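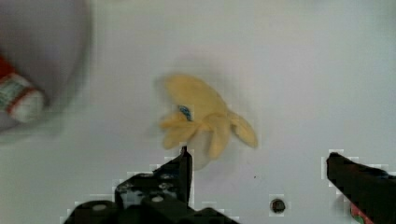

The toy banana, just beyond the fingers of the gripper at Casaden.

The arm that has to be asked nicely

By Kaede Imai
August

Print this page | E-mail this to a friend
21 comments | 253 shares

Sayaka Yokoyama starts her mornings with a soft toothbrush and a mug of barley tea, and only the tea is for her. The brush goes between the fingers of the gripper, up one side and down the other, and then into the corners of the mount where the screw heads are. She has looked after this one table at the Casaden workshop for the better part of two years, and she was kind enough to let me sit beside her for most of a day while she did it, answering my questions over her shoulder and now and then handing me something to hold.

"Fluff," she said, when I asked what she was brushing for. "You would be surprised what comes off a plush toy. The banana is the worst of them. I am very fond of it, but it sheds like an old cat."

The banana is a peeled one, yellow, with its skin falling open in flaps, and it still has its little blue tag. I asked why she had never snipped that off. She put down the brush and gave it some thought.

"Shimada-san wanted to, in the beginning. I said leave it. When I come back from lunch and somebody has been at the table, I look for the tag and I know straight away which way up the thing has been put down. It is a silly reason, but it has saved me a lot of squinting."

Shigeru Shimada built the cell, as they call it, although it is really just a table with an arm at one side of it. He came to Casaden from Maruyama, where he had spent a long stretch of his working life on packing lines, and he told me he was delighted to be given something that fitted in a corner. The top is plain white and there are small holes in it, which newcomers always ask about.

"They are for bolting things down," he said. "A jig, a block, whatever you need when you are teaching the arm where it is. Most days there is nothing in them. Then people start dropping crumbs in, and Yokoyama-san gets cross with me for having drilled them." He laughed a good deal at this. She did not look up from her brushing, but I think she was smiling.

The setting up comes next, and it takes longer than I had expected. First the arm is sent to its resting place and left there for 10 minutes with the power on, because Yokoyama believes the joints behave better once they have been awake for a while. (Shimada believes no such thing, and said so, and then waited the 10 minutes with us quite happily.) After that she opens and closes the fingers, slowly, and listens. She closes them on a strip of card and gives the card a tug. If it slides out on one side more easily than on the other, a finger has shifted in its mount and the screws want seeing to.

"I do them up by hand with the short key," she told me. "Never the long one. With the long one you feel strong, and then you strip a thread and you feel very foolish. I have done it once. Tamura-san had to drill it out, and he was so polite about it that I could have cried."

Toshio Tamura, who looks after the machining side, remembered the occasion well and was just as polite about it to me.
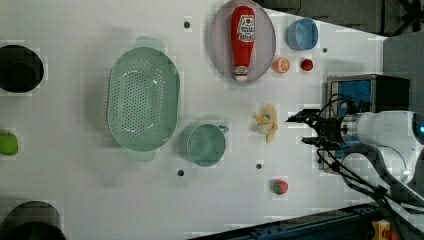
Workshop Life

With the fingers seen to, the table is laid. I had pictured something stern, blocks and pegs perhaps, and found instead that it was rather like being asked to tea by a small child. There was a purple plate with a toy bottle of ketchup lying on it, a light blue cup, half an orange, a strawberry, and a big green colander that Yokoyama is particularly proud of having found.

"The colander is a good teacher," she said. "It has handles, it has holes, it is wide. A hand like this one can get a handle wrong in so many ways. If the fingers are even a little out of true, you will find out at the colander long before you find out at the strawberry."

So the colander is her first test of the day and the banana her second. The hard thing shows her whether the fingers are straight, and the soft thing shows her whether they are squeezing too much. She has a notebook for all this, a proper paper one with a cloth spine, and it goes back to the first week. I was allowed to turn the pages. "Left finger gritty," says one entry. "Better after brushing." Another says only "Cable again!" and is underlined.

The cables are a sore point. They loop around the wrist just behind the gripper and hang down from there, and every time the arm turns they must turn along with it. Too tight, and they pull at their plugs. Too loose, and they swing about and catch on the crockery. Genji Fujimoto, the youngest of the team, has made them his own study. He came over from Mimivard in the spring and says he had never given a cable a moment's thought until then.

"I sat with it for a whole afternoon," he said, "just moving the arm to the far corner and back, and watching where the loop went. I must have tied it and untied it until my fingers were sore. What you want is for it to look a bit untidy when the arm is resting. If it looks neat at rest, it is too short."

He replaces the ties whether they look worn or not, every 1000 picks, and writes the date on a scrap of tape. Yokoyama told him early on that this was wasteful. She has since stopped telling him so, and he has noticed, and is very pleased.

I asked the three of them about the worst day they had had with it, and they all began to answer together. It had been in the rainy season, when the gripper started letting go of things halfway to the plate. Cups, mostly. Shimada was certain it was the wiring. Fujimoto, who had just redone the wiring, was certain it was not. They had the wrist apart and back together twice before Yokoyama, who had been down the road fetching a parcel of pads from Brimex, came in and wiped the fingers with a damp cloth.

"Hand cream," she said. "Someone had put on hand cream and then handled the cups."

"It was me," said Shimada. "My knuckles get very dry."

There is a box of cotton gloves on the shelf now, and he wears them without complaint. The pads from Brimex went on anyway, as she had gone all that way for them, and she changes them when they begin to shine. She let me feel an old one against a new one. I am not sure I could tell them apart with my eyes open, but with my eyes shut the old one was plainly the smoother of the two, like a pebble.

By four o'clock my tea had gone cold twice and Yokoyama was getting ready to put the arm to bed, as she says. It goes back to its resting place, the fingers are left slightly open so that the pads do not take a set, and the toys go into their boxes, the banana last. She shook it out over the bin first, holding it by one flap, and a fair bit of yellow fluff came down.

Then she wrote up the notebook. I asked whether I might copy out the entry, and she turned it round for me to see. "Card test good both sides. Colander good. Cable quiet. Visitor asked about the tag."

Print this page | E-mail this to a friend
21 comments | 253 shares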